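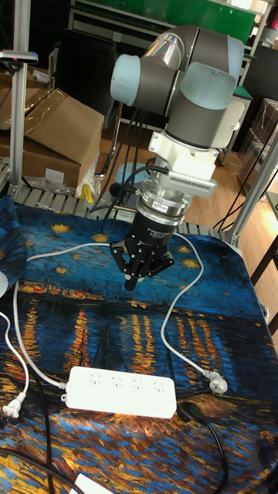

Gilbert Demonstration Cell

Sold and supported by Larnalside
Availability: built to order
Ships from: Kalville
Category: Data collection / Tabletop manipulation

Overview

Gilbert is a tabletop cell for recording robot demonstrations. An operator guides the arm through a task from a separate control station, and the cell saves the camera video, arm position, gripper state and operator commands as one episode. The episodes are used to train a policy that will run on the same arm.

The standard task kit is plugs and power strips. It covers picking up a plug from the table, turning it to match the outlet, inserting it, and pulling it out again. We chose it as the first kit for Gilbert after customers asked for work with cables in it. Cables move when they are pulled, they get under the gripper, and they rarely lie the same way in two episodes. A policy trained only on rigid blocks has usually seen none of this.

You can buy the cell with the plug kit, with your own parts, or with no task parts at all.

What is included

Six-axis arm with controller and stop button
Gripper, mounting bracket and wrist cabling
Work table with aluminum extrusion frame
Two fixed cameras with clamps
Operator control station with foot pedal
Recording computer with Gilbert Recorder installed
Task kit (see below)
Printed table cloths, two designs
Setup guide and one year of software updates

Monitor, keyboard and operator chair are not included.

Plug and power strip task kit

The kit holds power strips, plugs with cords, and a set of layout cards. Each layout card shows a starting position for the strip and the loose plugs. The operator sets the table to match the card, enters the card number and starts recording. Cords are left to fall as they like unless the card says otherwise.

Strips and plugs in the kit are for handling only. Do not connect any of them to power while the cell is in use. Replacement plugs are sold separately, and the prongs should be checked after every session. Bent prongs are the most common cause of failed insertions in returned recordings.

Please say which outlet type you need when you order. Plugs and strips are supplied as a matched set. If you plan to mix outlet types, order one kit for each and label the episodes by kit in the recorder.

How an episode is recorded

1. Place the strip and plugs according to the layout card.
2. Press the pedal once. The arm moves to its start pose and the recorder opens a new episode.
3. Wait for the tone, then carry out the task from the control station.
4. Press the pedal again when the task is finished or has clearly failed.
5. Mark the episode as success, partial or failed, and add a note if needed.
6. Clear any cord that has wrapped around the gripper before the next card.

Failed episodes are kept by default. They go into a separate folder and can be left out of training with one setting. Some customers use them to train a success detector, so we suggest not deleting them on the day.

A session is 50 episodes. The recorder will prompt the operator to take a break at the end of each session and will run a short camera check before it opens the next one. If a camera has been bumped, the check will stop and ask for a new calibration.
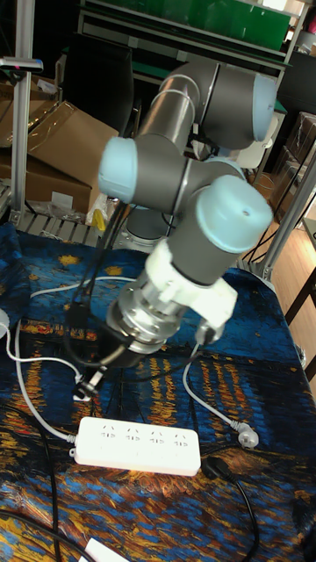

Grippers and wrist tools

The wrist bracket takes either a compact tool for small parts or a larger three-finger gripper. Changing over means removing the bracket bolts, moving one connector and selecting the new tool in the recorder. Run the tool offset routine after every change. Episodes made with the wrong tool selected will have wrong fingertip positions, and this cannot be corrected later without going back to the video.

Leave slack in the wrist cables. The last joint needs to turn far enough to line a plug up with the strip from either side, and a tight cable will pull on the connector at the end of that turn. The setup guide shows the two tie points.

If you already own a gripper, send us the flange drawing and we will quote a bracket. Printed brackets are fine for the plug kit. For heavier parts we supply a machined one.

Starter dataset

Every cell with the plug kit comes with the Prikville set, a collection of 3,000 episodes recorded on Gilbert cells with the same kit. The episodes use the same file layout as your own recordings, so you can load both together. The set includes episodes with either wrist tool. Labels cover the tool used, layout card number, outcome and operator note.

Most users train on the Prikville set first and then add their own sessions. How many sessions you need depends on how closely your table matches ours. Camera height matters most. Keep to the heights in the setup guide for your first sessions, even if you intend to change them later.

The set may be used for research and for product development. It may not be resold or passed on as a dataset in its own right.

Recorder software

Episodes are written to the local drive during recording and can be copied to a network folder afterward. Nothing is uploaded to us. The recorder keeps video and arm data on one clock and will mark an episode as damaged if a stream drops out. You can replay an episode on screen, step through it, or play it back on the arm at reduced speed with the table cleared.

Export to common training formats is included. If your format is not in the list, there is a plain export with one folder per episode, video files and a table of joint values.

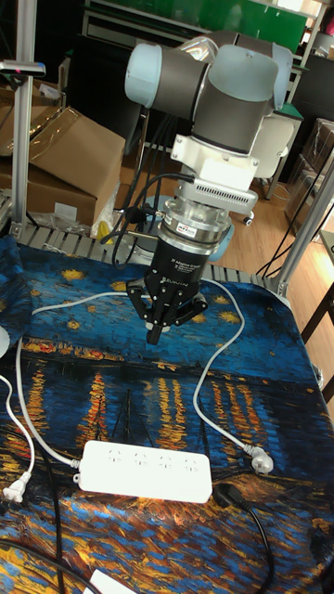
Gilbert cell with the three-finger gripper fitted. Power strip from the plug kit, black plug in the right-hand end.

Space and installation

The cell needs clear floor on all sides of the table and a firm, level surface. Wood and concrete floors are both suitable. Keep the cell out of direct sun if you can. Strong changes in light over a session show up in the video and will trip the camera check.

Installation at your site takes 2 days, including operator training. Self-installation is possible for customers who already run an arm of this type.

Ordering

Lead time is 3 months from a confirmed order. Cells without an arm ship sooner. To request a quote, send us your outlet type, choice of wrist tool and delivery address. Demonstrations can be booked at our Kalville workshop, and you are welcome to bring your own parts to try.

Related items

Plug kit, extra set
Layout cards, blank
Printed table cloth, single
Wrist bracket, machined
Foot pedal, spare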